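What is a firebreak?

If you walk in a large forest or across a moor, you may come to a long, wide strip where hardly anything grows. It might look like a road that somebody forgot to finish. It could be a firebreak.

A firebreak is a gap made in trees, heather or grass to help stop a wildfire from spreading. Some are as narrow as a footpath. Others are wide enough for several fire engines to park side by side.

What does a fire need?

A fire needs heat, oxygen and fuel. Oxygen is in the air all around us. Heat can come from lightning, a barbecue, a campfire or a dropped match. Fuel means anything that will burn.

In a wildfire the fuel is plants. Dead leaves, dry grass, pine needles, twigs, bark and whole trees can all burn. Small, dry things catch light quickly. A thick log takes much longer, but it can keep burning for days.

Firefighters can't take the air away from a whole hillside. They can cool the fire with water, but there may not be a lake or river close by. What they can often do is take away the fuel. When the flames reach a place with nothing to burn, they have trouble going any further.

How are firebreaks made?

There are several ways to make one. On flat ground a bulldozer can push the plants aside and scrape the soil bare. On a steep or rocky slope, people do the work with hand tools. They cut the bushes, rake the leaves away and dig down until they reach plain soil. Roots have to be cut too, as a fire can creep along under the ground through dead roots and peat.

On moors and farmland, a tractor may mow a strip or plough it. Ploughing turns the grass over so that the soil is on top. In some places sheep, goats or cattle are put on the strip to keep the plants short. Goats will eat brambles and prickly bushes that other animals leave alone.

Some firebreaks are already there. A river is one. So is a road, a lake, a beach or a patch of bare rock. When people plan new firebreaks, they look at a map and try to join these up. 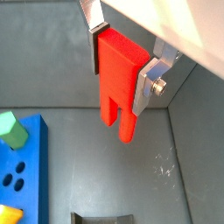 A red block with two prongs, held between two metal fingers.

Firebreaks in Venell Forest

Venell Forest is mostly pine, with open heath on the side nearest the village of Honum. It covers 572 hectares. A hectare is a square measuring 100 metres along each side, a bit bigger than most football pitches.

The forest has 2 main firebreaks. One runs along the top of Ronico Ridge. The other follows the Enache, a small river that gets very shallow in summer. The strip beside the river is cut every February, before the birds start to nest. The cut branches are taken away, as a heap of dry branches would be more fuel.

Between them, the two firebreaks split the forest into parts. If a fire starts in one part, the firefighters will try to keep it there.

Why put one on top of a hill?

Fire travels faster uphill than downhill. Hot air rises, and the flames lean towards the slope above them. This heats up the plants higher on the hill and dries them out, so they are ready to burn by the time the flames arrive.

At the top of the hill, the fire usually slows down. It has to start going down the other side, and it is not so good at that. This makes the top of a ridge a useful place for a firebreak. Ronico Ridge is 281 metres high, and from the top you can see most of the forest. A lookout there can spot smoke early on a clear day.

Can a fire get across?

Yes, sometimes. The wind can pick up burning bits of bark or leaf and carry them over the gap. These are called embers, or firebrands. If an ember lands in dry grass, it can start a new fire, known as a spot fire. In a very strong wind, embers can travel more than a kilometre.

Flames can also be so tall that their heat reaches the plants on the other side. A gap that would stop a small grass fire may do very little against a fire in the treetops.

This is why firefighters don't make a firebreak and go home. They stand along it with hoses, beaters and backpacks full of water, and they watch for embers. A beater is a long pole with a flat rubber flap on the end. It is used to smother small flames in grass or heather.

A firebreak is also a way in and out. Fire engines can drive along the wider ones, and crews can use them to get away if the wind changes.

What about the animals and plants?

A bare strip isn't much of a home for a squirrel, but other creatures get on well there. Lizards like to lie on warm, open soil. Some bees dig their nests in it. Butterflies visit the flowers that grow along the sunny edges.

There can be problems as well. Rain may wash bare soil down a slope, so on steep ground people sometimes leave short grass growing in place of scraping everything away. A strip like this is often called a fuel break. It will burn, but with low flames that are easier to put out.

Words to know

Ember: a small piece of something that is still burning or glowing.
Fuel: anything that can burn.
Heath: open land with heather, gorse and rough grass.
Peat: dark soil made of old plants. It can burn when it is dry.
Ridge: the long, narrow top of a hill.
Spot fire: a new fire started by an ember.

If you see a fire

Move away from it, and don't try to put it out yourself. Go downhill if you can, and keep away from the smoke. Tell an adult, or ring the fire service and say where you are. The name of a car park or a path will help them find you.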